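Udora hand grippers: build FAQ
Maintained by Edin Popescu, Sterside shared workshop

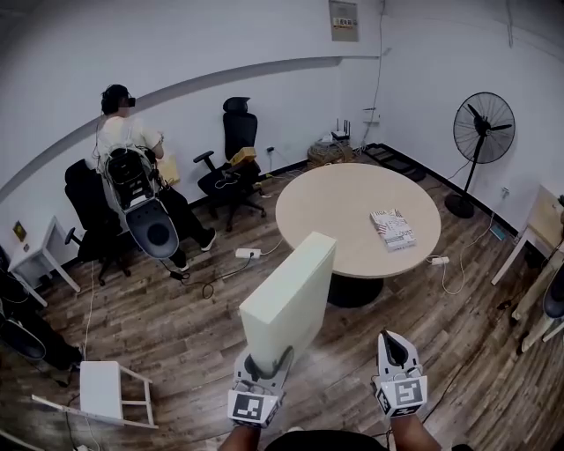 What do the markers do?
Each gripper carries a black-and-white marker on the front so its position can be tracked. Print them matte. Glossy paper gives glare.

What did the pair cost?
$100 in parts, plus scrap from the bins.

Can I use them at home?
Yes. A table and clear floor are enough. Keep cables away from your feet.

How many recordings do you have?
1,227. We want 2,000 by October.

Who do I ask about the fingers?
Senad Nikolaidis. He has the print files.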